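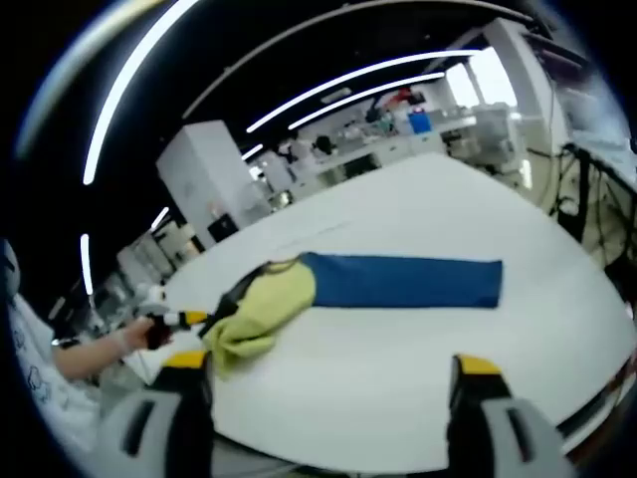

Prenda bicolor Numura en verde amarillento y azul, con ribete oscuro, sobre la mesa ovalada del taller.

Numura, prenda bicolor
Referencia 987 – colección Masri

Hay prendas que entran por los ojos antes de saber siquiera de qué talla son, y la Numura es una de ellas. El verde amarillento tira a lima cuando le da la luz de la mañana, el azul lo calma un poco, y el ribete oscuro remata el conjunto con una línea limpia. Llevamos desde noviembre con ella en el taller y todavía nos alegra verla encima de la mesa blanca, donde los colores destacan muchísimo.

El diseño es de Tincuța Stoica, que llevaba tiempo queriendo hacer algo con dos bloques de color grandes, sin estampados ni bolsillos que distrajeran. La primera muestra era gris y azul. Muy ponible, muy correcta, y se quedó en la percha. Con la segunda apareció este verde y ya no hubo discusión (bueno, un poco sí: Qusai Harb defendió el naranja hasta el último día).

Lo que más nos gusta

El color, claro. Pero también la caída del tejido, que se deja arrugar, estirar y volver a colocar sin ponerse rígido. La parte azul es larga y rectangular, y extendida queda plana con solo pasarle la mano por encima. La parte verde tiene más cuerpo y más vida: se recoge, hace pliegues, se mueve. Puesta, esa diferencia se nota mucho, sobre todo al caminar.

Características

Tejido: punto de algodón con un pequeño porcentaje de elastano
Gramaje: 215 g/m²
Colores: verde amarillento y azul, con ribete oscuro
Tallas: 7, con patrón unisex
Costuras: planas, reforzadas en los extremos del ribete
Confección: taller de Brollstead
Lavado: a máquina en frío, del revés

Tallas y patrón

El patrón es holgado. Si dudas entre dos tallas, te recomendamos la pequeña, salvo que quieras llevarla encima de un jersey. Para comprobarlo en casa, coge una camiseta que te quede bien, ponla sobre una mesa amplia y mide el ancho de axila a axila. Compara esa medida con la de la tabla, que está tomada con la prenda plana y sin estirar el tejido. Si prefieres que te orientemos, mándanos la medida y te contestamos con una talla concreta.

Cómo doblarla

Nos lo preguntan bastante, porque el bloque azul es largo y el verde tiende a amontonarse en un extremo. En el taller lo hacemos así: se extiende primero la parte azul, bien lisa, y después se tira con suavidad de las esquinas de la parte verde hasta que el ribete quede recto. Luego se dobla la prenda a lo largo, con el azul por fuera, y se pliega otras 2 veces hacia el centro. Queda un paquete compacto que cabe en cualquier cajón. También se puede enrollar para la maleta, y sale con muy pocas arrugas.

Cuidados

Las primeras veces, lávala con colores parecidos. El verde es intenso y conviene evitar el sol directo al tenderla. Plancha templada por el revés, sin apoyarla sobre el ribete. La secadora no le sienta bien – encoge un poco a lo largo y el azul pierde profundidad.

Cambios y arreglos

Si la talla no te encaja, puedes cambiarla mientras conserve la etiqueta y no se haya lavado. Los arreglos del ribete los hace Wissam Salameh en nuestra tienda de Busivdale, con hilo del mismo lote, así que el remiendo apenas se distingue. Para bajos o ajustes de ancho, escríbenos antes indicando la referencia y la talla, y te diremos qué margen de costura tiene la tuya.

Disponible en tienda y por encargo.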